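Coste Stone Sealer, 700 ml: review after one winter

Coste sells this as a penetrating sealer for marble, limestone and other porous stone. It is a solvent-based product and leaves no film, so it will not change the sheen of a honed or polished top. I applied it to a marble counter and to two offcuts from the same slab, one polished and one honed. A third offcut was left bare for comparison.

Application is simple but slow. The stone has to be clean and fully dry, and the label asks for 24 hours without water beforehand. Wipe on a thin coat, leave it ten minutes, then buff off whatever has not soaked in. Residue that dries on the surface goes tacky and needs a second pass with fresh sealer to lift. I used 100 ml for the first coat on the counter and 40 ml for the second.

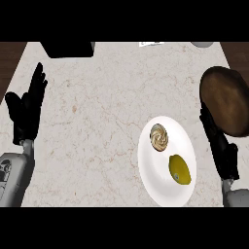
Water beaded on both treated offcuts the next morning. Coffee left for an hour wiped off the polished piece and left a faint ring on the honed one. Olive oil did slightly worse than coffee on both. The bare offcut stained with everything.

Lemon juice etched all three. No penetrating sealer prevents etching, and the Coste label says so in small type on the back. It belongs on the front.

I had used Clolter's water-based sealer before this. Clolter smells less and cleans up with water, but the beading was gone by February of the first year. Coste is still holding at the sink, where wear is heaviest. The solvent odor lasted two days with the windows open.

The cap is poor. It cross-threads easily, and my bottle leaked in the cabinet when stored on its side. Keep it upright.

Rating: four out of five. One point off for the cap and the odor.

Hildegard Reinholz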